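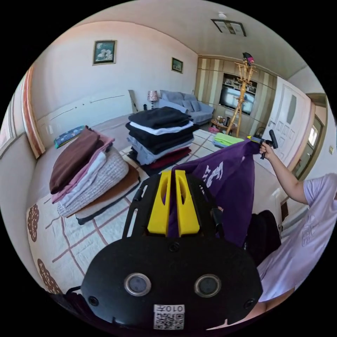 Why does a track play on my phone but show "not available in your region" on the desktop app?
The phone is playing a downloaded copy that has not checked its license yet. The desktop app checks every time you press play.

Ticket: missing single and wrong artist page, Rutska music library
Opened by: Effie Farquharson
Assigned to: Craig Gunn
Status: Resolved

Reported problem
The new Drovico single with guest vocals by Beverley Goodall appears on her page and not on his. On desktop the track is grayed out. Playlists that already held the single now skip it.

09:10 – Reproduced on desktop. Search finds the title, but the play button is inactive. Signed out and back in, no change.

09:35 – Cleared the local cache and rebuilt the index. The track is still gray. The catalog request returns status 200, so the connection is fine and the fault is in the record itself.

10:20 – Compared the record with the label's delivery file. Drovico is entered as "featured" and Goodall as "main." The label, Paterson, sent the roles in the wrong order. 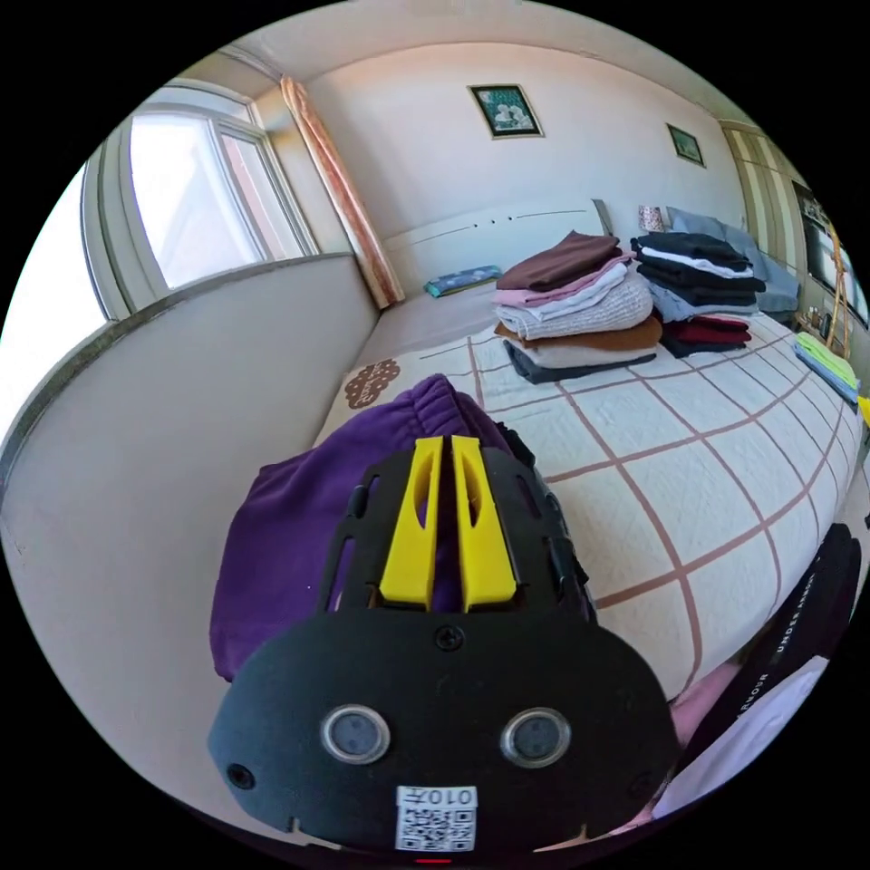 The same file also leaves the territory field blank on the single, although the other tracks on the EP have it filled in. A blank field is read as "no territories," which explains the gray title. Asked Boyang Jin at Paterson for a corrected delivery.

13:45 – New file received and loaded. Roles are correct. The track plays on desktop and on the web player. One of the 9 test playlists still skipped it – that playlist pointed to the old track ID. Remapped by hand.

14:30 – Effie confirms the single is on the Drovico page and plays through. She notes that the intro is clipped when crossfade is set to 8 seconds. Separate issue, passed to Alistair Aitken.

If the title is still gray on your side, quit the app fully and reopen it. Removing and re-adding the download clears the old license on phones.

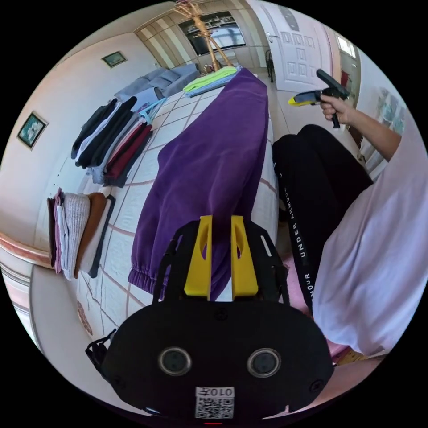
Purple sweatpants and folded clothes on a bed.

Rutska Support – Contact us – © Rutska – Back to top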